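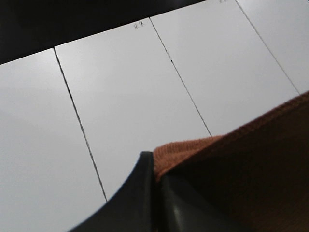 An Afternoon with the Towel Folders at Nuvmont

Well, we finally made it out to Nuvmont! Those of you who have been on the Urnness mailing list for a while will remember that we tried to set this up last winter and the weather had other ideas, so it was a real pleasure to pull into the parking lot on 22/02/2023 and see so many familiar faces already standing by the door with their coffee. We had 54 members and guests signed up, which is our best turnout for a visit so far, and the folks at Nuvmont could not have been kinder about finding room for all of us.

Our host was Anisa Majimbun, who runs the open days there and who has the patience of a saint. She split us into small groups so that everyone could get close to the table, and while one group watched the robot the others had sandwiches down the hall in the Wibisono Room (thank you to whoever made the egg salad, I went back for more). I was in the second group, so I had plenty of time to get nervous about missing something. I needn't have worried.

The job that day was laundry. I know, I know, most of us were picturing car doors and sparks, but Anisa told us that cloth is one of the harder things you can hand to a robot. A car door is the same shape every time you pick it up, and a towel is a different shape every time you so much as breathe on it. The machine has to find an edge, get hold of it, and then find another one, all while the thing it is looking at slumps and slides around.

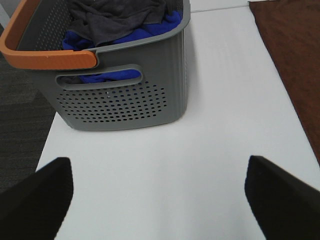 She let us ask anything we liked, and we certainly did! Somebody wanted to know why the table was white, and the answer was that a plain background makes it easier to tell where the cloth stops. Somebody else asked about fitted sheets and got a big laugh from the two engineers at the back, along with a very firm "not this year." My own question was whether the grippers ever snag the loops on a terry towel. They do now and then, Anisa said, and when that happens they stop, free the cloth by hand, and start over from the beginning.

What I liked best was how slow and careful it all was. I had expected something quick and a bit frightening. Instead the two arms came down, one to each corner, and I found myself leaning in with my hands clasped as if I were watching a grandchild at a piano recital. Agata Leone, who was next to me and who folded hotel linens for years before she retired, was muttering instructions under her breath the whole time ("corners first, corners first, now smooth it").

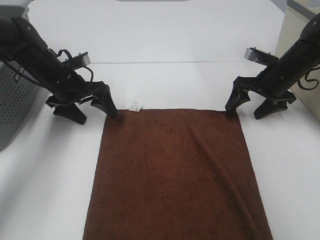 Agata was then invited up to fold one herself on the spare table, and I am happy to report that she had a bath towel in thirds before the rest of us had put our cups down. The engineers asked her to do it again, more slowly, and one of them wrote down what she did with her left hand. She flattens the near edge with the side of her palm before she lifts, you see, so the cloth doesn't drag. They spent a good while talking about that, and our schedule slid by 20 minutes as a result, and I didn't hear a single complaint.

We also learned a little about how the practice runs are kept. Every attempt gets a number and a short note, including the ones that go badly, and the notebook for this towel job was already up to run 293 when we arrived. Anisa turned a few pages for us. Some of the notes were very technical, and one said only "sock in basket, removed sock."

My thanks to Anisa and the whole crew for having us, and to our drivers, who got everybody back to Praronholm before dark. If you left a green umbrella in the Wibisono Room, it is at the front desk at Nuvmont and they will hold it for you.
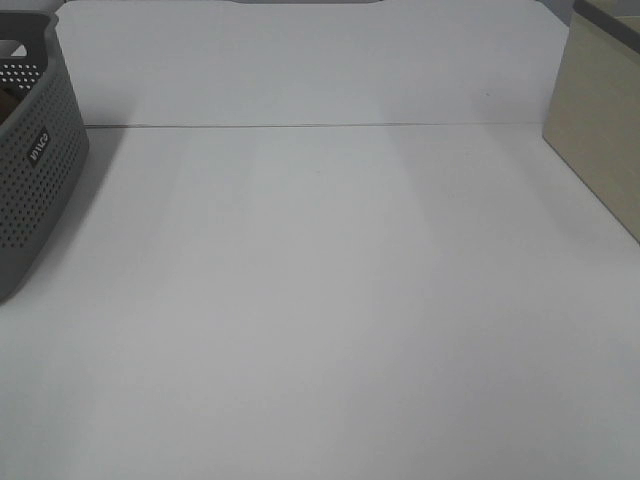

Want to Come Next Time?

Nuvmont has offered us a second visit in the spring, and Agata has already been asked back (she is pretending to think it over). Places will go first to members who were on the waiting list for February. Please call the Urnness office at extension 330 to add your name, and let us know if you need a ride or a chair near the table, as there is a fair bit of standing. Sandwiches will be provided again, and we'll try to have more of the egg salad.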